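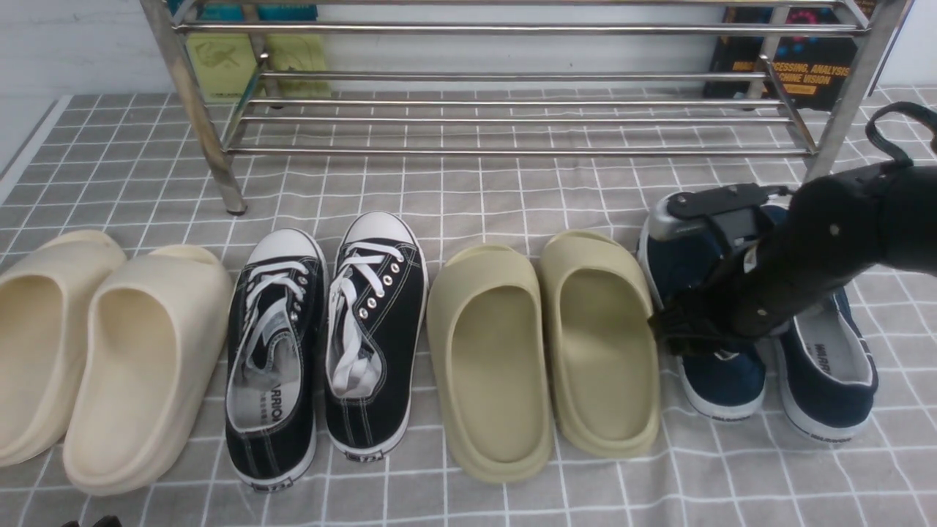
Dollix was asking me the same thing last month, whether the order of the shoes on the cloth matters for the result, so I think more people than us are stuck on it.

Let me write the full problem so that everybody can answer. We try to repeat the result from the Ergate write-up on pair tasks, where one policy learns to take shoes and put them on a rack. They say that a policy trained with mixed pairs does better on shoes it never saw than a policy trained with one kind only. We collected 283 demonstrations with slides and canvas sneakers together. One arm, a cloth with a grid, a rack behind. On the shoes from training it is fine. On new shoes it takes the first one well, and then for the second one of the pair it often goes to a neighbour of a different colour. The write-up does not speak about this at all.

My doubt is this. In almost all our demonstrations the two shoes of a pair stand side by side. Did the policy learn what a pair is, or only "take the next one"? And how do I test it without collecting everything again? I can get the arm for 6 more hours in September, not more.

Posted by Findale

Your doubt is correct, I believe. We had the same behaviour and it took us a long time to admit it.

You do not need new training data to test it. You need new starting layouts. Take the policy as it is and run it on three kinds of layout:

Pairs side by side, like in training.
Pairs split, with one shoe of another pair between them.
Left shoes on one side of the cloth, right shoes on the other side.

Do 10 trials for each layout, with the same shoes and the same light. Write down only the second grasp: did it go to the correct partner, to the nearest shoe, or to something else. If the policy learned position, the first layout will look good and the third one will fall down to nearly nothing. In our case we had seven correct on the first layout and zero on the third, so there was not much to discuss.

Please decide the layouts before you start, and write them on paper. The lines of the grid are very useful for this, you can note the square where each heel is standing. When we placed the shoes by feeling, we were always making the task easier without wanting it.

One more thing. Look at the grasp separately from the choice. A slide has a thick sole and an open heel, and a sneaker has a soft collar which can bend when the fingers close. If you put both kinds of failure in one number, you will not know if the arm chose the wrong shoe or chose the right one and lost it. I would keep two columns.

For the repair, we added a small set of demonstrations with split pairs and did not throw away the old ones. It helped with colour. It helped less when two pairs had almost the same shape, and for this I have no good answer yet.

Posted by Barroso

just use more data, 283 is small for this kind of thing. also try a wrist camera if you have only the top one

I do not fully agree with the reply above mine. More demonstrations with the same arrangement will teach the same habit, only stronger. We went to over double our first set and the second grasp did not change.

What I would add to the layout test: swap the colours too. Put a light slide beside a dark sneaker, then a dark one beside a dark one. Sometimes the policy follows the contrast with the cloth, and a grey cloth is not neutral for this. Also check what is standing behind your rack. Ours was reacting to a box at the back, and we found it only when a person tidied the bench and the results became different the same afternoon.

If your 6 hours are fixed, I would spend the first two on the test and the rest on split pairs.

Posted by Dollix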